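La norma

La norma interna de Bratthorpe tenía 3 páginas y un anexo, y la revisora la llevaba impresa. La casa de Todorova quedaba al final de una calle en cuesta. Llegó a las nueve, firmó la hoja de entrada y pidió que nadie interrumpiera la tarea por ella.

El procedimiento era conocido. Cada episodio empezaba con los dedos de la pinza abiertos y terminaba con los dedos abiertos. Entre ambos estados se admitía un solo agarre por objeto. Si el cubierto se caía, el episodio se cerraba con el código 5 y se repetía desde la posición inicial. No se borraba nada. El apartado de fallos era el más largo del documento y el que menos se leía.

El lote encargado por Stollmont era de 500 episodios. En agosto habían devuelto otro entero por un motivo que en la oficina todavía se discutía: el operador colocaba los cubiertos demasiado bien. Todos los mangos quedaban paralelos, todos a la misma distancia del borde. El modelo entrenado con aquello, al que llamaban Vurnano, se detenía ante cualquier cajón real. Esperaba un orden que no encontraba y no hacía nada.

De ahí salió el artículo nuevo. «El operador no corregirá el entorno antes de la captura.» La revisora lo había redactado en una tarde y lo había defendido durante semanas. Le objetaron que no era medible. Contestó que tampoco lo era la limpieza y que sin embargo constaba en el anexo.
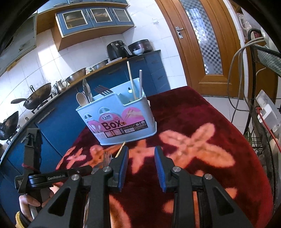
Permaneció de pie junto a la puerta y fue marcando casillas. Apertura inicial, conforme. Velocidad de aproximación, conforme. En el tercer episodio el operador alargó la mano libre hacia un tenedor torcido y la retiró antes de tocarlo. Ella lo vio y buscó la casilla correspondiente. No había ninguna para los gestos que no llegaban a producirse.

Escribió «sin incidencias» – luego lo tachó y puso «intento no consumado». Pasó la hoja. A las once pidió un vaso de agua, bebió la mitad y preguntó dónde debía dejarlo. El operador le dijo que donde quisiera.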